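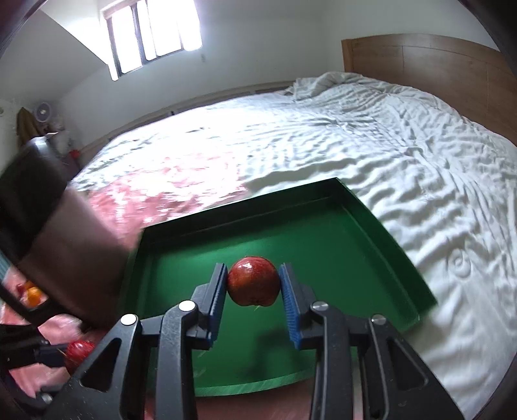 Rashida asked under the last gallery if apples should be wiped before they go on a tray, and she thinks a dry cloth is enough. I agree with her for a short visit. For fruit that stays out until evening, I wash it and dry it well.

Fruit on the Bed: Small Gallery from the Upstairs Room

September 28, 2023
By Sunita Iwasaki

In our house at Yazzie, the kitchen table is too small for sorting the fruit, so the sorting is done upstairs on the bed. My aunt did the same when she came back from the market at Drilska, and I learned it from her. In March we have mostly apples and some old carrots. Now is the better season, and the colors are so nice together that I wanted to keep them on this page.

The green tray is for apples and oranges. I like a tray with a raised edge very much, because a round fruit on a soft bed will always travel to the lowest place. The carrot has a plate for itself. My aunt was strict about this, and I never asked her the reason. The leafy greens also stay apart, on the other side, so that nothing heavy can roll on them.

A plum must be taken by its sides and put down gently. The market seller at Drilska asks 29 for a small bag, and it is a pity to bruise even one of them. I bought 4 bags this month, and most of the plums went into a cake with about 300 grams of flour. The cake was a little too wet in the middle, but it was eaten.

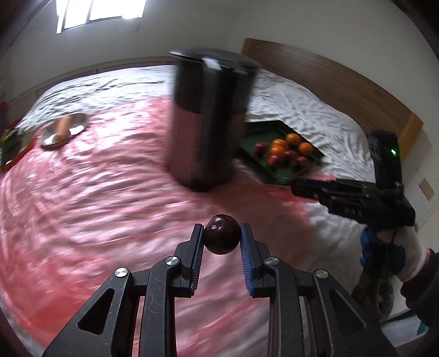
Mandarins and the Pomegranate

The smaller fruit is the last to be sorted. Mandarins are easy to carry and easy to lose in the folds of a sheet, so I put them close together and count on my eyes to find them again. If the stem scar is still green, I leave the mandarin for later in the week. Maybe it is only a habit, but I feel these ones keep longer.

The pomegranate I do not open on the bed, never. One drop of its juice on a white sheet, and you will be washing until night. I open it in the kitchen, in a deep bowl of water, and the seeds go to the bottom.

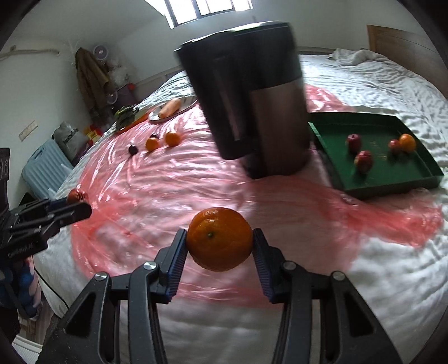
Mandarin and pomegranate, with the carrot on its plate behind them.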